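Nails
Filed under: Short fiction / Machines / Under 5 minutes
Last updated: 22 June 2021

So the left arm had stopped letting go, and Leonardo Tedesco said it was my turn to sit with it.

I should say I'm not an engineer. I answer the phones at Daltov (and do the invoices, and water the fern), but we were short that week and somebody had to watch two arms sort nails while the clever people argued next door. The job was bin and table, table and bin. A child could do it in a minute, and a child would get bored, and I suppose that's why we sell arms. 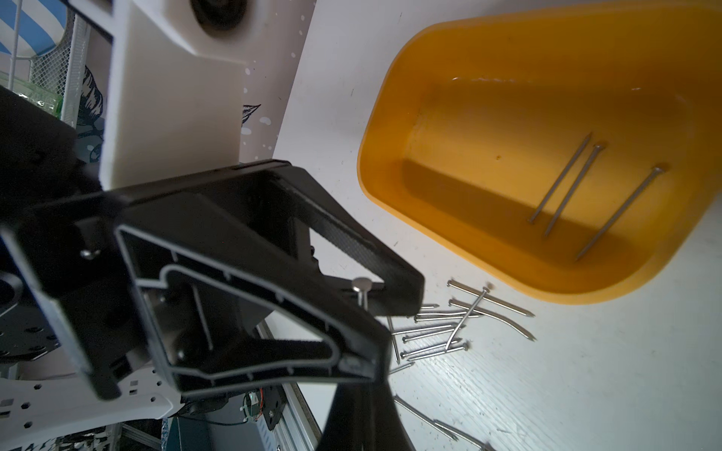
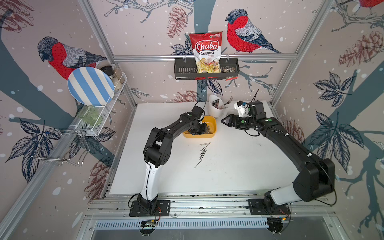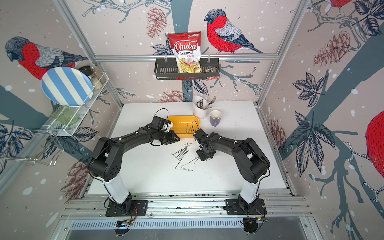 Booth 4, the nail job, with the bullfinches looking on.

I'd named them by lunchtime, of course. Left was Stirkis, after the label on his crate, and Right was just Right. Right was lovely! Down, pinch, up, over, drop. Stirkis would go down and pinch beautifully and then hang there, holding his nail, as if he'd been asked a hard question.

"Fault 3184," I shouted through the door.

"Clear it and carry on," Leonardo shouted back.

I cleared it. He dropped the nail, picked up another and hung on to that one too. By the third time I'd stopped shouting and started talking to him, which I'd been told not to do (Pushpa Bhardwaj says the microphones are off, but she says it very quickly).

Then he swung. I hadn't touched a thing. The whole upper arm came round towards Right with the nail stuck out in front like a tiny sword, and I hit the red button so hard I bent my thumb back. Everything went slack and quiet. The nail was three inches from Right's cables and my tea was all over the invoices.

They all came running then! Eetu Heiskanen pulled the log and went a bit grey. It was the grip sensor, he said. It had been telling Stirkis his hand was empty since February, so every time he held something he thought he'd failed, and in the end he'd gone looking for a nail somewhere else.

"But he had one," I said.

"He didn't know that," said Eetu.

They swapped the sensor before I went home. I stayed to watch, thumb in a bag of frozen peas. Down, pinch, up, over, and Stirkis opened his fingers and the nail fell in with the others, and I said well done, quite loudly, towards where I think the microphone is.

More short fiction
The Lift at Skarnbridge
Chiang's Last Kettle
What the Mower Wanted
Four Missed Calls from the Fridge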